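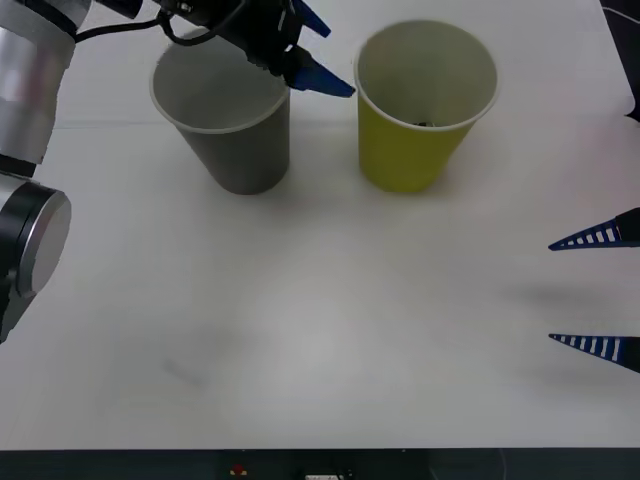 Trosidska Opens Returnable Dishware Program to Small Food Businesses Across Darwish County

DARWISH, January – Trosidska, the regional supplier of tableware and catering equipment, today announced that its returnable dishware program will open to independent cafes, bakeries and lunch counters throughout Darwish County. The program, known as Iltska, has until now been offered only to hospitals, schools and other large customers with their own kitchens.

Under Iltska, a business pays a monthly fee and receives a regular supply of clean bowls, plates and lidded containers. Customers may take their meals away in these dishes and bring them back to any participating location. Trosidska collects the used dishes, washes and inspects them at its Trusden plant, and delivers them again, sorted and ready for the shelf.

"Owners of small businesses have asked us for several years when they would be able to join," said Jozefína Murín, Managing Director of Trosidska. "Until the second washing line at Trusden was finished, we could not promise them the same service our larger customers receive. We can now make that promise, and we are pleased to do so."

The company has set aside places for 100 businesses in the first phase. Applications will be considered in the order in which they arrive, except that businesses within the town limits of Darwish will be grouped by street so that collection routes can be kept short. Businesses not placed in the first phase will remain on a waiting list and will not need to apply again.

Each participating business will receive a starting stock of 300 pieces. The mix of bowls, plates and containers may be chosen by the owner and changed once a month at no charge. Collection takes place 3 times a week for businesses that serve hot meals and once a week for all others. Additional collections may be booked by telephone before noon on the preceding working day.

Customers who take a dish away will pay a small deposit, returned in full when the dish is handed back. The deposit will be the same at every location. A business may choose to add the deposit at the register or to use the stamped deposit cards that Trosidska supplies with the starting stock. No app or customer account is required.

Trosidska has also revised its terms on loss and breakage. Chipped or cracked pieces may be placed in the gray return crate with the rest of the used dishes and will be replaced without charge. Missing pieces will be billed only when a business falls short of its agreed stock for two months in a row. The former annual stock charge will be withdrawn for all customers, including those already enrolled.

"A bakery with four employees does not have the storage or the office time of a hospital kitchen," said Bilal Majali, Head of Customer Operations. "We rewrote the agreement with that in mind. It is now two pages long, and an owner can end it with one month's notice."

The Trusden plant, which has handled washing for the program since its start, will extend its working hours to include an evening shift. Trosidska is recruiting drivers, line operators and one quality inspector for the site. Training will be provided on the job and paid at the full hourly rate. Open positions are posted at the plant reception and at the company's main office.

Existing Iltska customers will see no change in their delivery times. Those who currently receive deliveries before 7 a.m. will keep their place on the early route. Customers who wish to share a collection point with a neighboring business may now request this in writing.

Information sessions for business owners will be held at the Trosidska showroom, Room 509, throughout the month. Sessions begin at 4 p.m. and include time for questions about pricing, storage and local health rules. Sample dishes in all available sizes will be on display. Places may be reserved through the customer operations desk, which will also mail printed application forms on request.

About Trosidska

Trosidska supplies tableware, serving equipment and washing services to restaurants, schools, hospitals and event organizers. The company operates a showroom and main office in Darwish and a washing and storage plant in Trusden.

Media Contact

Press Office, Trosidska
Interviews with Ms. Murín and Mr. Majali may be arranged through the press office. Visits to the Trusden plant require advance notice.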